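Kirnham Home & Garden Forum > Kitchen and Pantry > Storage

Thread: Baskets or open trays for a deep pantry shelf?

leltow_lane
Posted 2024-10-23
We moved into a house on the Dulside end of town in August and the pantry shelves are 27 inches deep. Everything at the back goes missing. I found three open jars of mustard last weekend. I want to put onions, potatoes, snack bags and baking stuff into pull-out containers. Are shallow trays enough or should I get real baskets? Budget is low. I like the red and blue plastic ones with holes, one color for food we use daily and the other for backups.

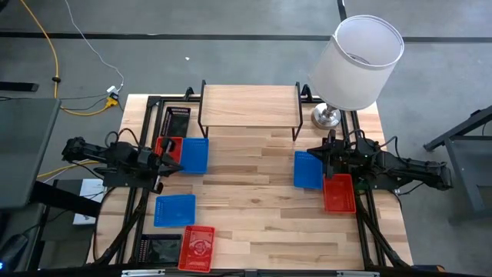 Reply 1
pantrymoth
Baskets. Trays are fine for spice packets and that's it. A bag of flour in a shallow tray tips over the first time you pull it forward. I had trays for a year and gave them to my sister for her sewing stuff.

Reply 2
Kuldeep Rana
I disagree with the above. On a deep shelf you want to see over the front, and with tall baskets you end up digging. I use trays for cans and jars, two deep, and pull the whole tray when I need the back row. No tipping, but I keep flour in a lidded tub. Measure the shelf height before you buy anything.

Reply 3
leltow_lane
Height is 14 inches between shelves, except the bottom one, which is open to the floor. Potatoes would go down there.

Reply 4
gatepost545
Whatever you get for potatoes and onions, get vents in the sides as well as the bottom. And keep the two apart. My onions sprouted in a solid bin in no time. Slots like these are what I'd look for.

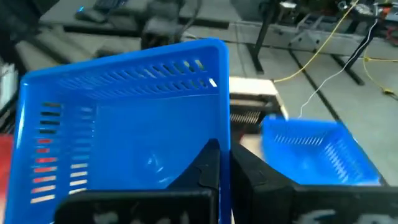 Blue plastic basket, slots below the rim and down the side

Reply 5
pantrymoth
Agree on the vents. Line the bottom with newspaper though, or you get dirt all over the shelf.

Reply 6
Kuldeep Rana
Newspaper blocks the holes, so then why pay for holes? I just brush the potatoes off before they go in.

Reply 7
pantrymoth
One sheet on the bottom doesn't block the sides. Mine keep fine.

Reply 8
leltow_lane
OK, going with trays for cans on the upper shelves and two vented baskets on the bottom. Kang Hardware has a sale on until Saturday. Does anyone label theirs, or is the color enough?

Reply 9
gatepost545
Label them. There are 5 people in my house and I'm the only one who remembers what blue means. Masking tape and a marker will do.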